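Tuesday, November. Gripper no. 2, pad change and re-zero

Gumaro reported no. 2 letting go of thin cloth on the Lultis bed jobs. Checked it on the bench at 9.15. Log had it at 3811 closes since the last pads, well past where we changed them on no. 1.

Old pads were glazed along the inner edge and the left one had started to lift at the bottom. Took both off, cleaned the seats with alcohol, left them ten minutes. Fitted new blue pads from the Eltstead bag. Two screws a side, snugged by hand and then a quarter turn. Don't go further, the black housing marks easily and Crisóforo has already had to replace a finger on no. 1.

Re-zeroed with the fingers closed on the feeler strip. First try the right side came up short, so slackened it, pushed the pad down onto its seat and did it again. Good second time. Closing force left at 68 per cent. Gumaro wants it higher for the quilts but I would like to see a week at this setting first.
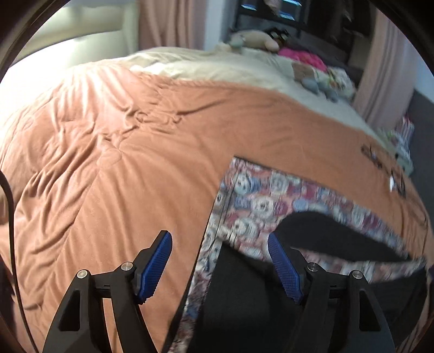 Cable next. The outer sleeve is scuffed near the connector, inner is sound. Taped it for now and ordered a 900 mm replacement from Bautista. The 400 mm one in the drawer is too short, it pulls at the wrist when the hand turns over.

To do: wipe pads after each bedding job, lint gets into the grooves. Look at the screws again on Friday. Ask Crisóforo whether the Gritville unit has the same sleeve.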